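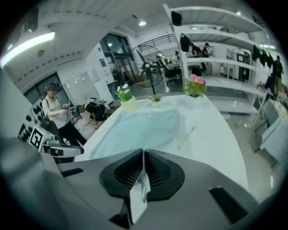
Forsberg opens showroom for table and plants in Tralach

The home furnishing shop Forsberg has opened a second showroom in Tralach, in the old post building behind the station. The new space has 242 square meters and is used mostly for tables, table cloths and potted plants.

The shop says that many customers in the town live in small apartments and have no balcony or garden. For this reason the showroom presents small flowering plants together with the dining table, so that visitors can see how much place is left for plates and glasses. White and pink flowers are shown now, and in October they will be changed for plants that need less light.

Table cloths can be ordered in any length up to 600 centimeters. They are sewn by the workshop Zestuvano, which before delivered only to hotels. The pale blue cloth is so far the most asked color, according to the shop, and the waiting time for it is three weeks. Other colors are ready in a few days.

The pots come from the nursery Drorkevar, outside the town. The first 100 customers who buy a cloth receive one small green plant without payment.

The showroom is open from 10 in the morning until 6 in the evening. Parking is possible in the yard, but the entrance for visitors is from the station side. The older shop near the bridge stays open with the same hours and continues to sell lamps and chairs.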